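Textbooks > Home and Hospitality > Table Service > Chapter 4
Print this page | E-mail this chapter
Filed under: Setting and Clearing

Chapter 4
The Tray and the Place Setting

When I was learning to wait tables at the old Telletti dining room in Clikondale, I thought a tray was just something you carried things on. Joana Valente, who ran the floor there and had seen more than 500 suppers through in a season, set me straight my first evening in October, and I have been grateful to her ever since!

She taught us to begin with the placemat, because everything else takes its place from there. Smooth it with the flat of your hand (the corners of a striped mat love to curl), then set the plate down in the middle, and keep your tray close by on the table so that you aren't forever walking back and forth for one more fork.
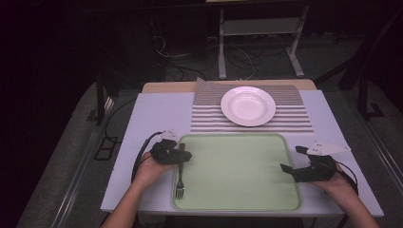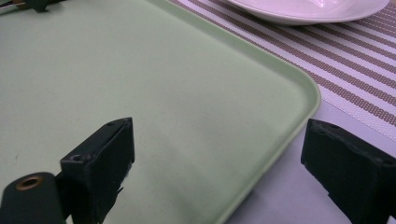
Tray and striped placemat on the table

Forks go to the left of the plate, tines up, about a thumb's width from the rim, and you'll want to pick them up by the handle, never by the end that goes in somebody's mouth. We will come to knives and spoons in the second section, and to soup plates, which have a few customs of their own, after that. For now, have a tray, a mat, a plate and one fork ready before you read on.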